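Windine Table Sheet, plain white

A smooth sheet for covering a packing table or a shelf where cans are kept. It has no print and no lines, so labels are easy to read against it. Sold in packs of 14, or in a small pack of 7 - both sizes come flat.
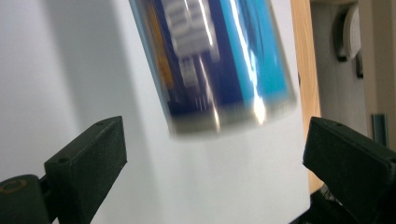
Can with navy blue label, silver base.

The sheet is made for daily use in small shops and pantries. Please wipe it with a soft cloth only.

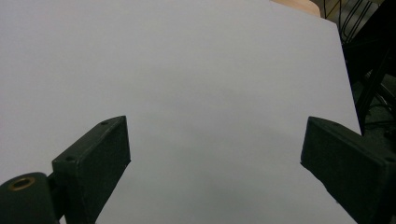 Joldale, October

We have changed the packing, and the large pack now ships from our Joldale store. A light wave in the sheet is normal and goes away under some weight. For orders over 400 sheets please write to Duygu Dönmez.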